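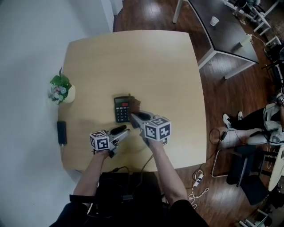

KEVHAM, 14 October 2021

Evar small business bookkeeping project: second progress report to the Abdel Hamid Fund

This report covers the period from the first grant payment through the end of September. It follows the headings in the grant agreement. The financial statement is sent separately, and the figures in it have been checked against the bank record.

Summary of the period

Evar helps people who run very small businesses in Kevham and Udadwood keep their own books. Most of them are sole traders: market stallholders, house cleaners, a few hairdressers, people who mow lawns and clear gutters. The grant pays for the evening course, the drop-in desk and the printed record book.

All three parts are now running. The Kevham course started on schedule. The Udadwood course started later than planned, for reasons given below. The record book went to print in the summer and we had 200 copies made. Most have been given out, and we are asking in this report for permission to move some money so that a second run can be printed.

Evening course

The course teaches people to write down what came in and what went out, to keep receipts in some kind of order, to work out what a job cost them, and to set money aside for taxes. It runs for 4 sessions. We had planned a longer one, but the people we spoke to before the start told us they could not commit to that many evenings in a row, and the shorter version has been easier to fill.

The first session is now given over almost entirely to sorting paper. In the plan this was a short exercise. What we found is that many people arrive with a shoebox or grocery bag of receipts going back a long way, and they cannot pay attention to anything else until some of it has been dealt with. We bring envelopes and a marker for each table. People sort by month first and by type later. A few finish the whole bag in one evening. Others take it home half done and come back with it the next time.

The second session covers the record book. The third is on pricing, and it is the one that gets the most discussion. A large share of the people on the course had never counted travel time or gas as part of the cost of a job. Several had been charging the same price for years. We do not tell people what to charge. We ask them to take one real job and list every cost in it, and then compare the total to what they were paid. Two people raised their prices before the course was over and told us they had not lost a customer so far. One tried it and did lose a regular customer, and we discussed that in the group as well.

The last session is about taxes and is taught by a tax preparer from outside the project, who charges us a reduced rate. This session was too crowded with material in the spring. We have taken out the part on hiring employees, which applied to almost no one in the room, and replaced it with time for questions.

We ask everyone to do the arithmetic on a plain calculator or on paper during the sessions. Phones are fine at home, but in class the calculator kept being interrupted by calls and messages, and people lost their place in a column.

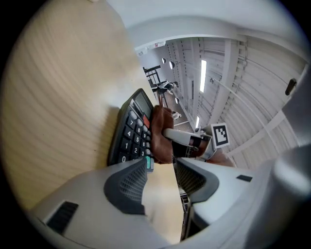 Attendance has been steady in Kevham. The usual reason for missing a session is work, above all for the cleaners, whose evening jobs come up at short notice. Anyone who misses a session can make it up at the drop-in desk or with the next group. We also tried sending the handouts by mail to people who had missed a session. Few of them were read, and we have stopped doing it.

Udadwood

The Udadwood course was delayed by the room. The school we had an agreement with closed its building in the evenings during heating repairs, and the work went on much longer than the school had been told to expect. We looked at two other places. One was upstairs with no elevator, and the other was available only in the afternoon. We are now in the meeting room at the public library, which is free of charge but has to be cleared by closing time. To fit this we start earlier and have dropped the break.

The earlier start does not suit everyone. Stallholders can make it, while people with school-age children find it hard. We will ask the group in February whether another time would work better, and we will report the answer to you.

Signing people up in Udadwood has also been slower than in Kevham. We are less known there. The notices we put in stores brought in very few people. What did work was having a table at the Saturday-style craft market by the bus station, where our outreach worker could talk to stallholders while they were setting up. We plan to do this again in the spring and have stopped paying for notices.

Drop-in desk

The desk in Kevham is open one afternoon and one evening a week. It had 330 visits in the period. This counts visits, and many people come more than once. Our sign-in sheet did not ask whether it was a first visit, so we cannot give you the number of separate people. The sheet has been changed and the next report will have that figure.

The most common questions at the desk were:

How to read a letter from the tax office and whether it needs an answer
Whether a particular expense can be counted
How to write an invoice that a larger company will accept
What to do about a customer who has not paid

Late payment came up much more than we expected. It takes up a lot of staff time, as each case needs a letter and often a follow-up. We have written three standard letters, going from a polite reminder to a final notice, and people can copy these out with their own details. Where a debt is large or disputed we refer the person to the legal aid office. The waiting time there is long, and we let people know that before they go.

A smaller number of people come with personal debts that have nothing to do with the business. We are not trained for this and we do not advise on it. We keep a printed list of services that do.

Record book

The record book is a spiral-bound book with one page per week and a pocket inside the back cover for receipts. It was tested with the first Kevham group before printing. They asked for wider lines, a separate column for cash, and fewer headings. All of that was done.

Since then we have had two complaints. The pocket tears when it is full, and the paper is thin enough that some pens show through. The printer has quoted for a heavier cover and better paper. The increase comes to 50 cents per book. We think it is worth paying, as a book that falls apart in the middle of the year will not be used to the end of it.

Staffing

The course teacher and the desk adviser are both still in post. The outreach job was vacant for part of the summer and has been filled. The underspend on salaries shown in the financial statement comes from that gap.

Changes we are asking you to approve

We would like to move part of the salary underspend to printing, to pay for the second run of the record book on the better paper. The rest would go toward longer desk hours in the weeks before the tax deadline. The total of the grant does not change. A revised budget is attached to the financial statement, with the moved amounts marked.

We would also like to change the target for Udadwood. The agreement has the same number of course groups in both towns. With the late start we will run one group fewer in Udadwood by the end of the grant year, and we propose to add it to the following year at no extra cost to the Fund.

Work planned for the next period

The next Kevham group is full and has a waiting list. The second Udadwood group opens for sign-up after the holidays. Before then we will finish the short guide to invoices that was promised in the application. The text is written and is being read by people from the spring group, who have already sent back a number of changes, mostly where we used a term they did not know.

We will also begin calling people who finished the course at least six months ago to ask whether they are still keeping records. The questions for these calls are attached. If the Fund would like any added, please send them to the Kevham office before the calls start in February.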